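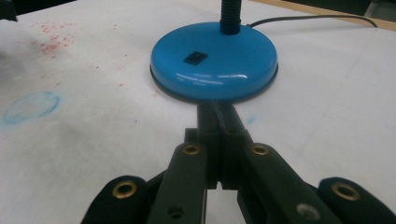

My job title for the past while has been "demonstrator", which my mother believes involves placards. What I do is pick things up, prod them and put them down again so that a learning system may one day do the same with less sighing. This month the thing is a lamp switch. You would think that pressing a switch was beneath the dignity of a research budget, and then you try it on a blue base as shiny as a boiled sweet, with a little black rocker set flush into the plastic and only the tiniest step in the middle to tell you which half you're on. The reflections sit along the front curve of the dome like a second, much more interesting object. I have aimed at them more than once. So, I gather, has the model.

The total as of this evening is 1,451 demonstrations, of which the lamp accounts for 144. Octavian Nedelcu keeps the list and gave me the lamp because I had complained about the drawers. I would now like the drawers back.

A demonstration goes like this. Start recording, bring the gripper in from wherever you've decided to bring it in from, close the fingers, press with the tips, back off, stop recording. Then move the lamp a bit, turn it a bit, and go again. The closing matters more than I expected. With the fingers open you have two blunt corners and a gap, and the gap goes neatly either side of the switch and presses the lamp instead. With them shut you have one fat thumb, which is a poor tool but a tool.

Pao-chu Kan wrote our instructions, and they run to a page and a half, most of it about speed. Everyone is too fast on their first day. You have been switching on lamps your whole life and your arm just goes and does it, and on playback there's a blur, a click and a lamp. Slow down and you get the opposite trouble, where you hover over the switch like somebody choosing a chocolate. The system will learn the hovering too. We had an early batch, all mine, in which I paused before every press to check I was lined up, and the policy trained on it paused beautifully. Then it went on pausing. Hsiu-ying Fang let it run while she made a cup of tea and it was still thinking when she got back.

That batch is called Muden in the folder, for reasons that predate me, and I'm told it's kept as a warning.

The other thing I've had to unlearn is tidiness. Left alone I put the lamp back in the same spot every time, stem at the back, cable off to the right, and feel I've done a good job. Forty of those are worth not much more than one. What's wanted is the lamp askew, the lamp too close, the lamp with its stem in your way so that you have to come round it. The same goes for the table. I put in a request for fresh paper and Tapio Ahonen said no, quite kindly, and explained that if the paper was spotless the model might decide that spotless paper was part of how you turn on a lamp. So we keep the creases. I have grown attached to a couple of them.

Mistakes are a whole argument of their own. If I miss, and then correct, and then press, is that a bad example or a very good one? Tapio says good, because the robot is going to miss as well and somebody ought to show it what to do next. Pao-chu says good in moderation. At present I'm allowed to keep a miss provided the recovery is what she calls "purposeful", and 31 of the lamp ones got through on those grounds. The ones where I pushed the whole base along the table and followed it, jabbing, did not. I thought they had a certain energy.

The lamp is light, by the way, which is its other fault. Press straight down and it stays put. Press at a slant and it sets off. I never noticed this with a hand because a hand has other fingers and quietly uses one of them to hold the thing still. Most of what I've learned in this job is about my own hands, and how much they've been getting up to without telling me.

Next on the list is the gooseneck, bending it to point somewhere and letting go. Octavian has it down as one line, "adjust lamp head", with a tick box. Hui-mei Yen had a go on her lunch break and came back to say it springs, and that she wasn't going to spoil it for me by saying which way.

I've asked whether the drawers are still going. They've given them to Hsiu-ying.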